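Saltonlow folding robot back at work after gripper overhaul

Oct 25, 2025

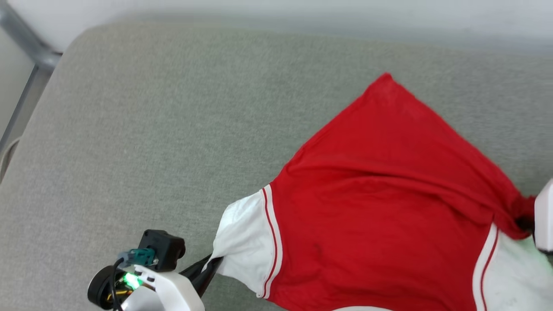
The two-armed robot that handles shirts at the Brultholm textile workshop in Saltonlow has returned to service with reconditioned grippers and a new maintenance routine, the workshop said.

The machine had been losing its hold on thin cloth for several weeks. Sleeves were the main problem. The left gripper would close on a cuff, begin to pull and let go before the arm had finished its movement, leaving the shirt twisted and the program waiting for someone to reset it.

Tiina Kuusisto, who runs the workshop, said the fault was first put down to software. Two versions of the motion program were tried before anyone took the fingers off.

"We had spent a good while changing speeds and heights," she said. "Then Arnar put a straight edge against the finger pads and there was light coming through at one end."

Arnar Mikkelsen, the technician responsible for the cell, found that the pads on the left gripper had worn unevenly. Lint had also packed in behind them, so that the fingers met at the tip but stayed slightly apart further back. The right gripper was in better condition, though its pads were changed at the same time so that both sides would wear together.

The work took 16 hours in all, spread over several shifts. Most of that went on checking the cables. They run in loops from the gripper down towards the wrist, and one had been rubbing where it passed a clip. Mikkelsen replaced it and left more slack in the loop.

"If the loop is tight, the cable takes the load each time the wrist turns," he said. "If it's too long it drags over the cloth. We had to move the clip twice."

After refitting, each gripper was closed on a strip of cotton and a strip of polyester and pulled by hand against a spring balance. The arms were then run through the whole sequence at low speed with an old cotton shirt, before going on to sports jerseys. These are harder for the machine. The fabric is slippery, and on many of them the sleeves are a different colour from the body, which had upset the part of the program that looks for the outline of the garment.

Bouchra Kettani, who wrote the new test sequence, chose red jerseys with white sleeves for the final checks. One gripper takes the end of a sleeve while the other gathers the body of the shirt from the opposite side, and the two then draw the cloth out between them. She said the soft grey cushion used as a work surface was kept on purpose.

"A hard table is easier, but the fingers knock against it when they reach under an edge," Kettani said. "On the cushion they can press down a little and still get hold of the hem. The drawback is that the cushion collects fluff, so it has to be brushed."

In the final run the robot made 143 sleeve grips and dropped nine. Kettani said most of the drops came from cuffs that had folded under the shirt, and that she regarded those as a matter for the program and not for the grippers.

A written routine now hangs beside the cell. The fingers are wiped with a dry cloth at the start of each shift and the space behind the pads is cleared with a soft brush. Pads are to be measured every 28 days and changed in pairs. The arms must be parked and the power isolated before anyone reaches between them, and the grippers are opened and closed on their own after any cable has been touched.

Spare pads come from Plunuvley, a small supplier that also cut the first set. Ostap Kravchuk of the firm said the replacements used the same rubber with a shallower groove, which should hold less lint. He expects them to last longer but would not say by how much until a set has been returned for inspection.

The workshop intends to keep both sets of old fingers for training new staff. Thắng Hứa, who joined the workshop in April, has already used them to practise changing pads and will take over the regular measurements from Mikkelsen.

Kuusisto said the cell would handle shirts only for the time being. Trials with towels, which had been planned before the fault appeared, have been put back and no new date has been set.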